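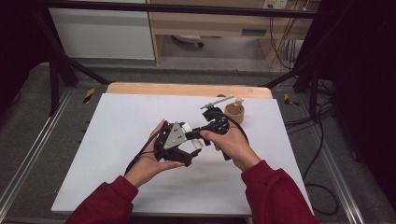
Small stuff, big table — April at Rindthorpe

Quick page this, more when I get a minute. We are going through the small containers at last. Tubes, pots, little bottles, all the bits that roll to the back of a drawer and stay there. The whole lot came over from the Yang bequest with a list that says 1,454 items and no more detail than that. Thanks very much to whoever wrote the list.

Doina Bošković set the rule for the day: one thing on the board at a time, look it over, say what it is, write it down, next. Paper cup for anything small that wants to wander off. Works better than the saucers, they tipped.

What we write for each one:
shape (round, squarish, can't decide)
cap or no cap, where the join is
any lettering, which way up it runs
marks, dents, old glue
leave the "what was in it" box blank unless you KNOW

White plastic-looking things are the slow ones. They all look the same until you turn them to the light, then you find a seam, or a few grey letters so small that Baoshan went to fetch his other glasses.
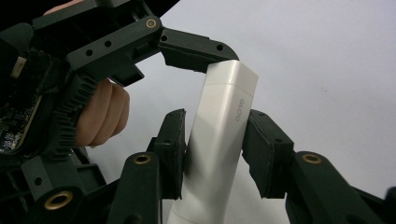
and lettering is where most of the arguing happens. Shaohua Lei reads one thing, I read another, same letters. New rule — write down exactly what you can see, gaps and all, even if it makes no sense. Don't finish the word off for it. Somebody can look it up later with the old catalogues open.

Also please note which way the letters run. Sideways counts as a thing worth writing down. On the first sheets nobody put it and we had to go back over nearly 600 entries, which took up most of a morning and all the biscuits.

Round or squarish is the other one. Alžběta says turn it before you decide, a side-on look will fool you. I had three down as tubes that she changed to boxes, and one she changed back again. Pencil only in that column from now on!

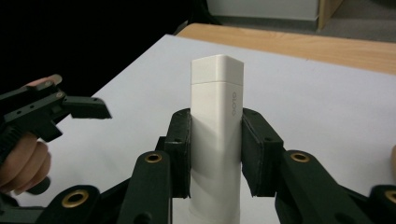
so caps stay on. I know it's tempting. If the lid is on when it comes out of the tray then it goes back in the tray with the lid on, and you put "closed" on the sheet. Rongrong Peng has a seperate tray for anything with a loose lid, it's the one on the window sill with the blue tape.

Lying down is fine too by the way, you see the ends better. Ends get missed. A square end and an end with a rim on it are two different entries, and I'd like both in the notes.

Where we've got to: tray 154 by teatime, which is further than I expected. Bottles not started. Figures and odd little bits get a sheet of their own, they don't belong with containers even if they've been living in one.

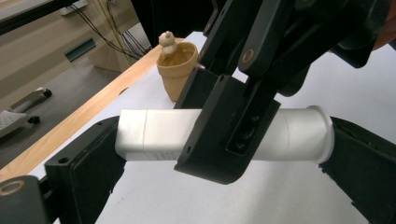
and then back in the tissue, number facing up. Tissue is in the Polirlow box under the bench, please don't use the kitchen roll, it leaves fluff on everything.

Still wanted: soft pencils, tie-on labels (the small ones), a second lamp that doesn't buzz. If you can read old grey print better than me then come along, tea at half three.

Bottles next. Will put the labels page up when Doina has checked my speling.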